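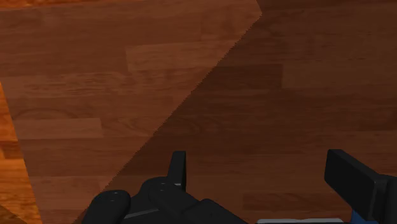 Reddish-brown boards, part in the light and part in shadow.

Hello from Wulalus! I'm a one-person design studio in Fendodbridge, and I draw logos, labels, signs and the odd beer mat for small businesses (and a few not so small ones) who want something that looks like them.

I started out lettering shop windows with a brush, which I still do when the weather is kind. A bakery asked if I could put the same lettering on their bags, then their van, and before long I was drawing logos for half the street. That was 11 years ago. I've finished over 200 of them since and I still get a bit giddy when I see one go past on a truck!

Most jobs begin with a long talk and a lot of bad pencil sketches. I'll ask what your grandparents' store looked like, what you'd hate to see, what color your front door is. For Siriwan, a family tea importer, we ended up with a heron standing in a cup after we'd gone through elephants, kettles and one very sad-looking leaf. Govwood Cider wanted their founding year, 1860, worked into the branches of an apple tree, and the 6 nearly finished me off. They've got it on the bottles now and I'm very fond of it.

You'll get three first ideas from me, two rounds of changes, and files your printer can use without phoning me (though they're welcome to). A full logo usually takes 9 weeks. I'm booking new work from October, and small jobs like menus or business cards can often be squeezed in sooner.

If you've got a project in mind, drop me a line through the contact page and tell me a little about it. Scribbles on napkins are very welcome.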